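Where does "the whole nine yards" come from, and other number idioms

Started by jarnard_reads – 8 replies, 317 views 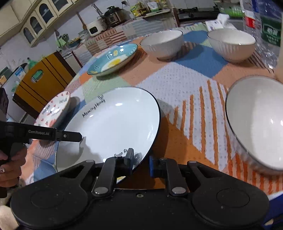

Post #1 – jarnard_reads

OK word people, I need you! I teach an evening English class and last week we did idioms with numbers in them. "On cloud nine," "at sixes and sevens," "two peas in a pod" – my students loved it and wanted the story behind every single one. Then someone asked about "the whole nine yards" and I had nothing. Nine yards of what??

Post #2 – Grajales

Oh, this is my favorite one! I was always told it was ammunition belts in World War II planes. A pilot who fired it all gave them the whole nine yards. Makes perfect sense to me.

Post #3 – Gifty Alhassan

Love the ammo story, but I don't buy it. There are printed uses of "the whole six yards" from the early 1900s, in Kentucky and South Carolina if I remember right, and they mean the same thing. So the number grew over time, and the belts can't be the source.

Post #4 – Grajales

Six yards could be a different saying that happened to look alike, though. My grandfather flew and he swore by the belts.

Post #5 – Gifty Alhassan

He may well have said it, lots of people did! But "the full nine yards" shows up in print before the war too. I think the number was never measuring anything. Compare "the whole shebang" – what's a shebang?

Post #6 – endora39

Jumping in for cloud nine, which I adore. People also said "cloud seven" and "cloud eight" in the fifties, so that number wandered around as well. Same thing as the yards, if you ask me.

Post #7 – Marisol Yupanqui

In Spanish a cat has seven lives (siete vidas) and in English it has nine! My students always fight over which is right, it's the best ten minutes of the whole term. Try it, jarnard.

Post #8 – Grajales

Fine, I'll give you that six came first in print. Still telling the belt story at dinner.

Post #9 – jarnard_reads

You are all wonderful. I'm doing cats first, then clouds, then both sides of the yards and letting the class vote. Does anybody have a good one for "dressed to the nines"? We start again at 7 and I'd love to have it ready.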